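Home and Daily Life | Working Papers
Arnaldo Nogueira and Reinhold Petersen
February
61 shares | 4 comments

4. The bedroom and the clothes that live on the bed

4.1 Why the bed comes first

We went into the Bindalness homes expecting the kitchen to be the richest room for a study of everyday tidying, and the kitchen did give us plenty. The bedroom gave us more. It is a small room in most of the homes we visited, often with one window and one piece of furniture that takes up most of the floor, and yet it has to hold sleep, dressing, laundry on its way in and laundry on its way out, and (in many homes) the children's games on a rainy afternoon. All of this passes over the bed. When people told us they had "done the bedroom," what they usually meant was that they had cleared the bed.

The diaries make this very plain. Of the 600 entries that mention the bedroom, over 400 mention something being put on the bed, taken off it or moved from one end of it to the other. Clothing is by far the most common item. We were delighted by how exact people were about it. A shirt on the pillow end is ready to wear. A shirt at the foot is waiting to be judged, and may go back in the drawer or into the wash depending on who picks it up and how long they hold it.

4.2 The half-worn garment

The class of clothing that kept us talking longest on the drive home was the half-worn garment, meaning something worn once and still good for another day. It has no proper home in any of the storage systems sold to these households. A closet is for clean things and a hamper is for dirty ones. The big Sarwood wardrobe that turns up in so many of the older homes has a rail, two shelves and a drawer, and no one we spoke to would put a worn sweater on any of them.

So the garment goes on the bed, and at night it goes onto a chair or the floor, and in the morning it comes back. One diary follows a single gray cardigan through this loop for most of a month. The writer never complains about it. She notes where it is the way you might note where the cat is, and we think she was rather fond of the arrangement.

Dark clothing does especially well here, and the reasons people gave were practical. It hides a day's wear, it goes with everything, and a second outing needs no excuse. It also has a drawback that came up again and again in the interviews: in a poorly lit room, black on black is hard to sort. Several people said that they pick dark things up and shake them out before they know whether they are holding a T-shirt or leggings. The shake is a lovely little gesture and we ended up giving it its own code. It opens the item, shows which way is up, and gets rid of lint at the same time. Folding then starts from the top edge, wherever the hand happened to land.

4.3 Surfaces and edges

Tidying studies tend to treat the surface under the clothes as a blank. It was anything but blank in these rooms, and we would urge anyone repeating this work to write down what the clothes are lying on, every single time.

Texture matters first. Ridged and woven coverings grip fabric. A garment dropped on one stays bunched in the shape it fell in, and people working on such a surface lift the item clear before they try to smooth it. On a slick bedspread the same person will smooth the item where it lies, using the flat of the hand, and only lift it for the last fold. We saw this switch in the same home with the same folder, once on the bed and once on a mat beside it, and it was a thrill to see it so clearly!

Pattern matters too, and patchwork is the best case we have. A border of small squares gives the eye a ready-made grid. One mother at the Ustotano end of town told us she lines up the shoulders of a shirt with the seams between patches, and had done so for years before she noticed. Another uses the squares with her son as a way of handing out jobs: socks go on the dots, underwear goes on the blue. We had no code for this when we began and were very glad to add one.

Borders also mark a limit. Items were set down inside the border far more readily than on it, even where the border was the flattest part of the covering. When a pile did spill over the edge, it was nearly always the last pile, made when the person was tired or the phone had rung.
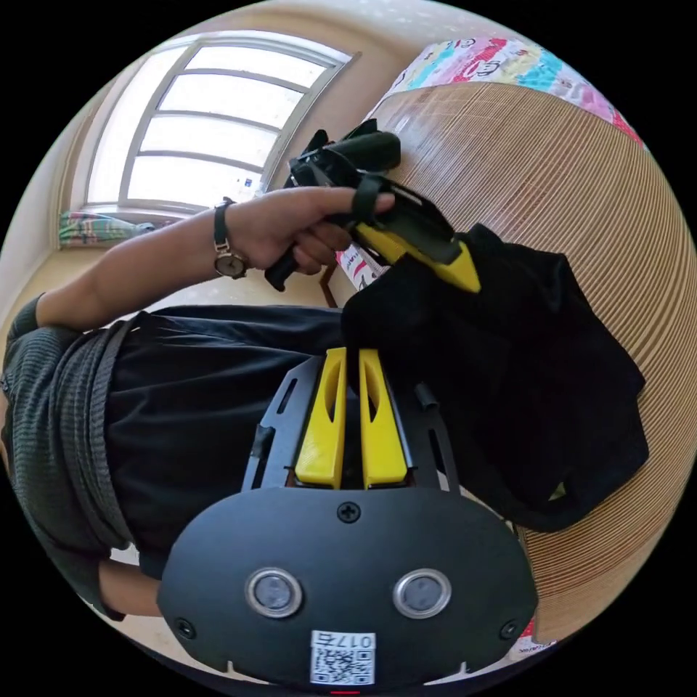
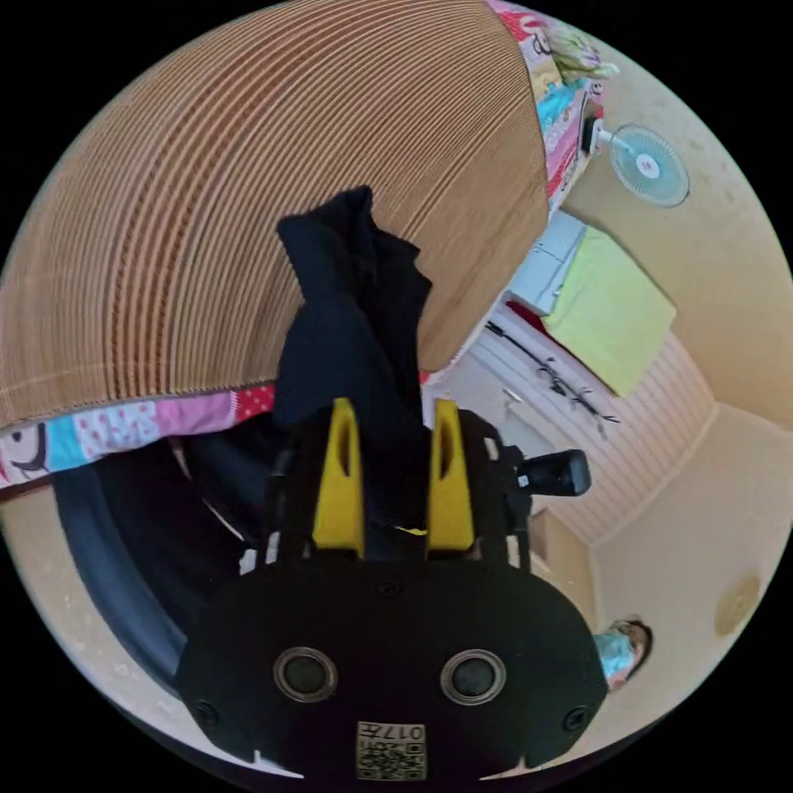
Figure 4. A bedroom with a mat and a window (first picture); a crumpled dark cloth held up, with a ribbed covering and its patchwork border (second picture).

4.4 What the folders look at

It would be easy to assume that people watch their hands while they fold. The interviews suggest otherwise, at least for adults who do a lot of it. They look at the next item. Petersen, who folds very badly, tried this for a week at home and reports that his stacks got worse and his speed got much better, and that he has no plans to go back.

Children are different. They look at the item in their hands and then at the adult, and they will hold a garment up in the air for a good while waiting to be told what it is. Dark items again cause the longest waits. Several parents had worked out the same fix on their own, which was to teach the child to find the label first. The Fuchs laundry guide, still taped inside a surprising number of closet doors in Bindalness, gives the same advice for turning things right side out, and two parents quoted it to us word for word.

4.5 Notes on coding

Each item was coded for type, starting place, resting place and surface. "Crumpled" was used for any fabric with no readable outline, and "loose" for fabric lying open but unfolded. We first tried to split crumpled items into clothing and household linen, and gave this up for dark fabric, where the two coders could not agree often enough. Those items are entered simply as "dark cloth." The category is bigger than we would like, and it is treated separately in Section 5, along with the pillowcases.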